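Carpet tiles lifting at the joins after underfloor heating went on

Posted by Vega Segura in Floors and Floor Coverings

We have dark charcoal carpet tiles in a ground-floor workroom, laid on a cement screed with tackifier. The heating was switched on in November and several joins have since risen by a millimetre or two. The tiles are Ostora, 40 cm square, bitumen backed. The room is kept at 21 degrees. Do I need to lift the whole floor, or can I re-stick the edges only?

Ritva Hyvönen
3 replies in this section, 287 overall

Lift one raised tile and look at the back before buying anything. If the tackifier has come away with the tile, the screed was dusty or was not primed. If it has stayed on the screed and still feels tacky, the tile itself has curled. Curled tiles can sometimes be turned a quarter and pressed down under weight for two days. Dusty screed has to be vacuumed, primed and coated again, and edge gluing will not hold on it. 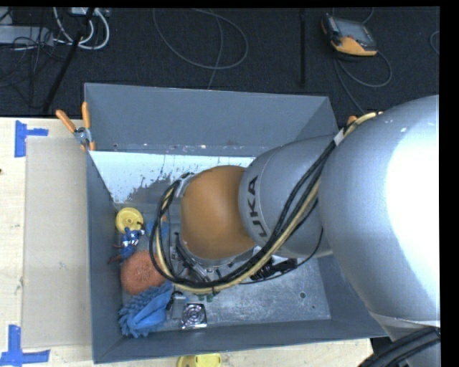 Dark charcoal carpet beyond the table.

Check also the flow temperature of the heating. Bitumen backing softens with heat, and most makers give a maximum surface temperature of 27 degrees. Read it at the floor with a contact thermometer, as the wall thermostat measures air. Bring the heating up by no more than a degree or two a day after any repair.

Aleksi Nieminen

Had the same. Used double-sided tape. Fine so far.

Montserrat Soler

Tape leaves a residue on bitumen and you will regret it when a tile has to be swapped. Otherwise I agree with Ritva, with one addition: measure the room. If the tiles were laid cold and very tight, they have nowhere to go. In our hall, roughly 88 tiles had to come up before we found that the last row had been forced in against the skirting. Trimming 3 mm off that row cured it.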